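## The Korkar drawer hand, and why our kitchen team asked for a second one

I look after the equipment list at Hasasska, where we fit out and test kitchens before they go to the customer. The Korkar is the one bit of kit everybody asks me about, so I've finally given it a page of its own (hooray!).

It's a two-finger gripper on an arm, and its job is opening and shutting things. Drawers, doors, flaps, anything with a knob. We plan every run in the simulator first, so the pictures on this page are renders from there, with the stone-look fronts we use for the Polluvura range. I always look at the approach before anything else: fingers open, knob ahead of them, plenty of room either side. 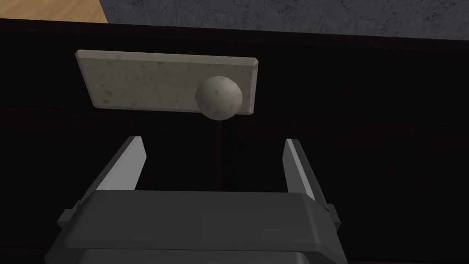

**Will it take over the testers' jobs?**

The testers are all still with us, and they spend their time on fitting, checking and sorting out faults while the Korkar does the repeat pulls.

And those pulls used to be grim! A full test is 80 opens and closes on each front, and we had people doing that by hand, crouched on a kneeling mat, for most of a morning. Sore wrists, sore knees, lots of sighing. Now one person sets up the run, keeps an eye on it from the desk and goes over the runners and hinges afterwards. I did my share of the hand pulling and I don't miss it one bit.

It has changed the day in smaller ways too. Our testers had to learn the planning screen, and a couple of them were wary of it (so was I). We gave everyone 10 hours of paid practice and let them break things in the simulator, where a bad grip costs you a restart and a cup of tea. They now write the runs themselves and are much fussier about it than I'd ever be.

Round knobs need the most care. I like to see the ball sitting well down between the fingers before I let anybody add a pull to the plan.
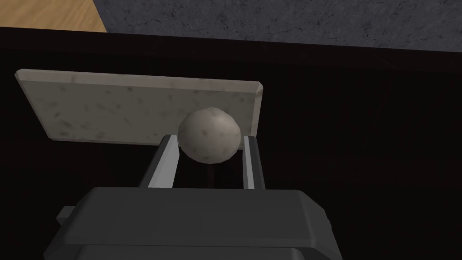
*Korkar gripper holding a round stone-look ball, simulator view.*

### What you get

- Korkar arm with two-finger gripper
- Aoki planning software, 2 seats
- Wall bracket and 22 mm fixing bolts
- Spare finger pads

Handles that sit flush with the front are still a job for a person, so please don't order it for those. We're trying a hooked finger in September and I'll add it to the list if the testers like it. If you want a go on the simulator before you decide, drop me a line with your front sizes and knob type and I'll get a run set up for you.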